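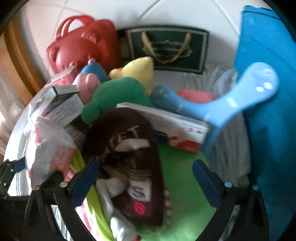

Print this page | E-mail this page

Breltuvo – progress report on the Domthorpe open day
To: Sinorton, program office
From: Bergþóra Egilsson

Sorry for the shape of this, writing it between the teardown and a train. The proper tables follow with the quarterly. You asked for the open day first so that's what this is, plus where we stand on the rest at the end.

Short version: open day held, went well on the people side, mixed on the recording side. 226 visitors against a target of 200. 318 picks recorded. No injuries, nobody's fingers pinched. One gripper out of service by mid afternoon. Budget fine. One decision needed from you, see last section.

What we set out to do

The grant text says "one public demonstration in the first period, open to residents, with hands-on participation." We took hands-on literally. Visitors held the grippers themselves and did the same job our own operators do all week: reach into a full bin, get hold of one thing, lift it out, put it in the other bin. Mixed household stuff. Soft toys, small boxes, bags, cloth, things in plastic film. We did not bring the arm to Domthorpe. That was in the plan you approved but mentioning again as two people from your side asked me where it was. The arm stays in the lab till the guarding is signed off. The open day was about the hand-held side, how we gather the examples the arm will later learn from.

Setup

Doors at 10 a.m., closed at 4 p.m. We'd meant to be ready at 9 and weren't. Unloading took longer than planned, the ramp at Domthorpe is at the back and the cart doesn't like it. First visitors came in while we were still zeroing the grippers. They were nice about it.

Put the bins up close to the tiled wall. In hindsight a poor choice. Plain tiles look the same wherever you point at them and the tracking software wants features to hold onto. We knew this from the lab, where we hang patterned sheets, and I left the sheets behind. My fault. More on this under recording.

Two stations running most of the day, one explainer and one gripper handler on each. People took short turns. Sheet with the basics taped up in English and large print. Next time also on the floor side at kid height – the under tens went straight for the gripper and read nothing, fair enough.

How visitors got on

Better than expected! Most people had the squeeze figured out in a couple of tries. The pads follow your hand, there's no button, and that seems to suit everybody. What they found hard was depth. People come straight down, close too early, and pinch the top of the toy instead of the body. Then it slides out on the lift. Our operators did exactly the same in their first week.

Soft toys were the crowd pleasers and also the easiest to pick. Squashy, forgiving, you can grab them badly and still get them over. Cloth is harder than it looks. People would go for one piece and bring up two, or drag half the bin with it. A retired seamstress did the cleanest cloth picks of the day, she rolled the gripper a little as she closed, and I'd like to get that move into the operator notes. Asked her to show it three times over.

Anything in shiny film was the hard category, as usual. The grip itself is mostly OK, pads hold film well enough if you come at it from the sides. The trouble is the video. Glare moves around as the package moves and the labeling people can't always tell where the edge is.

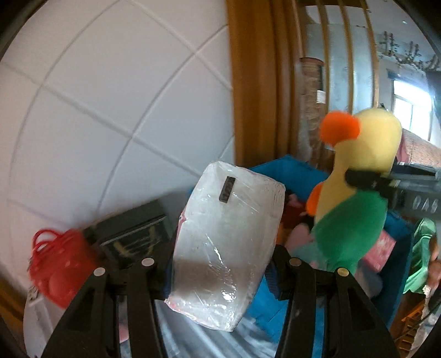

Longer turns would help there. A visitor who gets one go at a wrapped package picks it up fast and swings it, and you get blur on top of glare. Our own people are told to lift, pause, then travel. I told visitors the same but it's hard to remember a pause when your kid is shouting at you to get the duck.

Both stations ended up working over one another more than planned. In the morning we kept them to seperate bins. After lunch the queue got long and we let people share, two grippers going at one pile. Was a crowd control decision, not a technical one. But the two-person recordings are interesting. People negotiate. One waits, the other goes in, somebody moves a thing out of the way for somebody else. We've got nothing like that from the lab where everyone works alone. Don't want to oversell it, it's a handful of clips and nobody has been through them properly. Flagging it anyway as it bears on period two.

Recording

318 picks recorded over the day. Quick pass by the team in the evening, on laptops, so treat as first look. Losses fall in the same few groups as always:

- tracking drift, mostly at the station nearer the tile. Worst loss by far. See above re sheets
- blur, mainly wrapped items and the two-gripper clips
- gripper not zeroed at the start of a turn, the opening reads wrong the whole way through
- people starting before we hit record, or walking off with it still running

No usable rate from me yet. I gave a number too early last time and then had to walk it back, so waiting for the full check.

Faces and privacy: consent desk at the door, wristband for anyone OK with being in view, everyone else could try the station with recording off. Quite a few did, no pressure put on anybody. The grippers look down into the bin but at the top of a swing they see across the room, people's hands and sleeves and whatever's behind. So all of it goes through the blurring step before it leaves our own drive. That's as agreed in the data plan, no change.

Equipment

We brought the Palma grippers, the newer set with the ribbed pads. They held up. One lost its zero around three and wouldn't take a new one, so it came off the floor and that station finished the day on the spare. Looks like the encoder but haven't opened it. Pads fine on all of them. A little lint from the toys, wiped off.

Battery swaps were clumsy. You can't swap without ending the recording and by the afternoon we were doing it with a line of people watching. Want a second charger. It's small money, inside the existing line, just telling you.

What people asked

Wrote these down as we went, the program office said last time it was the useful part.

Will it take jobs – asked a lot, mostly by people who work in sorting or laundry or have family who do. We said what we always say, the project is aimed at sorting donated goods at sites that can't staff the shifts they have, and we don't get to promise what others do with the method. Some were satisfied with that and some weren't. One man stayed twenty minutes on it and he had better questions than most reviewers. I've invited him to the next advisory meeting, hope that's ok.

Why not just film people's hands. Good question, came up several times. Short answer given: the robot doesn't have our hands, so we have people work with the fingers it will have.

How many picks till it can do it by itself. I said I don't know. I don't.

Can my kid keep the duck. No.

Feedback cards: got a decent stack, not typed up. Main gripes were the wait in early afternoon, and nowhere to sit. Main praise was being allowed to touch the equipment. Several people wrote that they'd expected a video.

Money

Room, van, printing and food all inside the open day line. Printing ran over a bit, the food ran under, evens out. Travel claims from the four staff not in yet. Nothing to report to your finance people beyond that.

Rest of the work, briefly

Lab collection: on schedule. Paused two days for packing and unpacking, will be made up by end of January.

Labeling: behind. One labeler left, the replacement is being trained up now. The wrapped goods backlog is the piece I'm worried about, it's slow even for experienced people and the open day has added to it.

Arm: guarding paperwork with the safety office. They've had our answers to their second round and I haven't heard back. If you have any way to nudge, please do. First supervised runs can't start before it's signed.

Software: new bin view works in the lab, not tested at Domthorpe, I didn't want to change two things in one day.

What goes different next time

Patterned sheets behind the bins, packed first. Zero check at every handover, handler says it out loud. Chairs. Arrive the night before if the hall will let us. Wrapped items on their own station with longer turns and a lamp we control rather then whatever comes in the window.

Decision needed

Would like to move part of the period two collection from solo picks to pairs, on the strenght of the shared bin clips. Same total hours and same budget, it changes the split only. It does change what the grant text says though ("single operator") so I think it needs a yes in writing. I can send a one page note with sample clips once they've been through blurring. If it's a no we carry on as planned, no harm done, but I need to know before I set the February rota.

Feedback cards and the checked numbers come with the quarterly. Call if something in here doesn't make sense, mornings are best.

Bergþóra

Print this page | E-mail this page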